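견적서를 또 받았다

10월 들어 두 번째 견적서다. 이번엔 Garkeck이고 지난번은 Previco였다. 둘 다 첫 장 숫자는 그럴듯하다. Garkeck은 양팔 세트가 1,495만 원, Previco는 2,000만 원. 차액 505만 원이면 결정이 쉬워 보이겠지만 나는 이런 첫 장을 잘 안 믿는다.

Garkeck 견적에는 그리퍼가 '별도 협의'로 빠져 있다. 팔을 사는데 손은 협의하자는 얘기다. 설치비는 한 줄 있는데 범위가 안 적혀 있고, 예비 케이블과 교육비는 아예 없다. 메일로 물었더니 카탈로그만 다시 왔다. Previco는 그나마 항목이 나뉘어 있지만 유지보수 계약을 연 15%로 잡아 놨다. 그러면 매년 300만 원이다. 3년만 써도 900만 원인데 이걸 '선택 사항'이라고 부른다. 계약을 안 하면 수리 접수 순서가 어떻게 되는지는 답이 없었다.

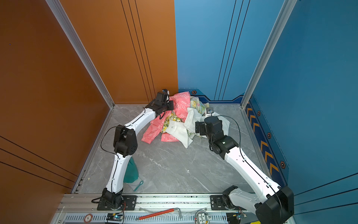 예산을 짤 때 팔 값부터 적는 버릇은 이제 버리려고 한다. 우리가 시키려는 일은 빨래 더미에서 옷을 집어 개는 것인데, 영업 자료에는 늘 반듯하게 펴 놓은 수건 한 장만 나온다. 분홍색 옷에 흰 천, 무늬 있는 천까지 저렇게 구겨져서 한데 엉켜 있으면 얘기가 다르다. 그리고 돈은 주변에서 샌다. 베이스를 볼트로 물린 알루미늄 레일, 칸막이 벽, 그리퍼 위에 얹은 카메라, 팔을 따라 늘어진 케이블. 이 중에 두 견적서 첫 장에 들어 있는 건 하나도 없다. 레일 위의 육각 렌치까지 적으라는 건 아니지만, 그걸 들고 조이는 사람의 시간은 적어야 한다고 본다.

Pyo 쪽 중고도 알아봤다. 가격은 솔깃한데 가동 시간 기록을 못 준다고 해서 접었다. Peltetance 소프트웨어는 체험판을 깔아 봤고, 좌석당 과금이라는 걸 설치가 다 끝난 뒤에 알았다. 약관 아래쪽에 있더라.

일단 두 회사에 같은 양식으로 다시 달라고 했다. 그리퍼, 레일, 카메라, 케이블, 설치, 교육, 3년 유지비를 전부 줄로 나눠서. 올해 안에 살 수 있을지는 모르겠다. 연말 할인이 곧 끝난다는 전화는 벌써 왔는데, 작년 이맘때도 같은 전화를 받았다.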